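3.2 Garment care and length of use

Participants in the Kenmont household survey were asked how they washed, dried and stored knitted tops. Of the 144 households that returned the form, 76 said they turned at least part of each load inside out before washing. The practice was more common in homes where one person did all the laundry. It was less common in Hayes, where many respondents used a shared laundry room and paid by the load.

Reasons for turning garments varied. Most respondents mentioned fading. Others wanted to protect prints or reduce pilling, and 9 said they had been taught to do it as children and had not thought about it since. Care labels were rarely given as a reason. Several respondents had cut the labels out because they itched.

We compared these answers with the wear diaries kept from August onward. Households that turned their tops reported keeping them longer, but they also washed them less often and were more likely to dry them flat. The diaries do not allow us to separate these effects. The Prorholm study, which used weekly interviews, met the same problem.

Seams were the part most often repaired at home. Repairs to neckbands were seldom tried, and a stretched neckband was a common reason for discarding a top that was otherwise sound.

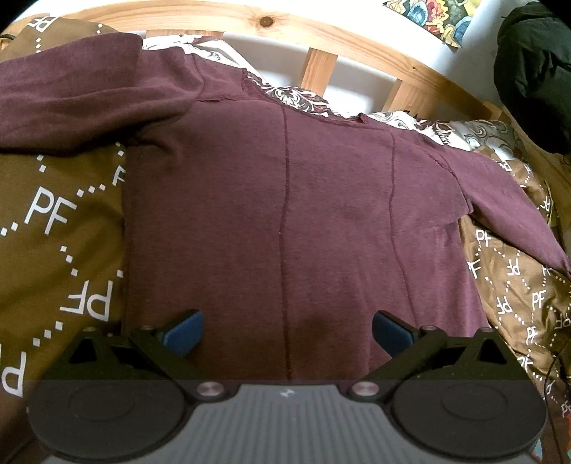
Figure 2. Long-sleeved top with the seams facing outward.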